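Home Services Threads Prices Contact

Last updated October 25, 2020

Thread: cleaning a flat roof's gutters and the render under them. Had a few questions on this after the Widwood job, so I'm putting it all in one place.

Widwood is a two-story block with a flat roof and box gutters behind a low wall. You can't see the gutters from the street. The owners called us about green streaks on the north side and wanted the wall washed.

We could have washed the wall and been gone by lunch. The streaks would have been back by spring. Green streaks in a line below a gutter usually mean water is coming over or through it, so I went up first.

Both box gutters were full. Mostly moss and roof grit, with maple seedlings growing at the far end. One outlet was blocked solid. The other was draining slowly through a mat of leaves.

Order of work on a job like this: gutters, outlets, downspouts, then walls, then the ground. Top to bottom every time. If you wash the wall first you will wash it twice.

Gutters get cleared by hand and scoop. I don't put a pressure washer in a box gutter. The lining is often old felt or thin metal, and the joints don't like it. It also pushes grit down the outlet, where it packs.

Everything goes in buckets and comes down on a rope. It's slower than throwing it over the side but there were parked cars at Widwood, and wet moss sticks to everything.

We filled 61 buckets. I only know that because we were charged by the bucket at the yard.

Outlets next. Pull the leaf guard if there is one, clear what you can reach, then run a garden hose at low flow and watch the bottom. If the water backs up, stop. Don't keep filling a downspout that has nowhere to go - an old cast one can split at the seam.

The blocked one at Widwood needed rods. The plug was at the first bend, which is where it nearly always is. Came out in one lump with a tennis ball in it.
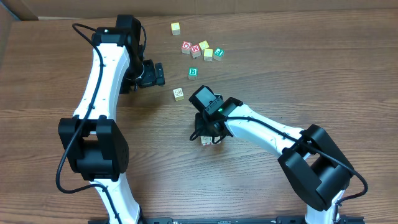

After that I ran the hose for a good while in each downspout and checked every joint going down. One bracket was loose near the bottom. I told the owners and they had it fixed before we came back for the wall.

Now the wall. It's painted render, and painted render is where people do the most damage. High pressure will lift the paint, open up hairline cracks and drive water in behind. I've been called to look at walls where someone used a turbo nozzle. You can read the passes like a mowed lawn.

We used a soft wash. Cleaner goes on from the bottom up at low pressure, sits, then gets rinsed from the top down. Going on from the bottom stops it from running down a dry wall and leaving marks.

Before any of that: windows shut, outside sockets covered, plants soaked with plain water and sheeted. Soak them again after. Plants that are already full of clean water take up a lot less of anything else.

Check the forecast too. You don't want rain within a few hours of putting cleaner on, and you don't want strong sun on the wall either. It dries before it has done its job. Dull and still is the best weather for this.

The green came off on the first treatment. The black spotting lower down needed a second one. Some of it faded over the next few weeks with no more work from us, and I always tell people to expect that. The wall doesn't look its best on the day we leave.

There was a rust stain under an old bracket that didn't come out. Cleaner for growth won't touch rust. There are products for it, but on painted render I'd sooner repaint a patch that size.

Last job was the path below. Concrete slabs, so this is where the pressure washer did come out. Surface cleaner for the middle, lance for the edges, fan tip, kept moving. The joints lost a bit of sand and we brushed new sand in when they were dry.

Total was four days on site with two of us. The gutters took up more of that than the wall did. People are often surprised by that when they see the quote broken down.

On how often: a box gutter with trees nearby wants clearing twice a year, once after the leaves are down and once in June when the seeds have dropped. No trees, once a year is fine. The wall should go a few years if the gutters are kept clear.

Someone asked if guards mean you can skip the cleaning. No. They keep big leaves out of the pipe, and then the leaves sit on the guard and do the same thing. You still have to go up. It's a quicker visit though.

Someone else asked about doing it themselves. From a ladder, at ground floor height, with a helper holding it, clearing a normal gutter is a fair weekend job. A box gutter on a flat roof with a low wall is different. Get somebody with the right edge protection.

If you're getting quotes, ask what pressure they plan to use on the wall and where the waste is going. Also ask if they'll flush the downspouts or only scoop the gutter. A cheap price often leaves that part out.

Next one we have like this is the old warehouse at Butlow. Brick with lime joints, so a different approach again. I'll post that when it's finished.

Contact us | Copyright 2020 Skandarmont Exterior Cleaning | Back to top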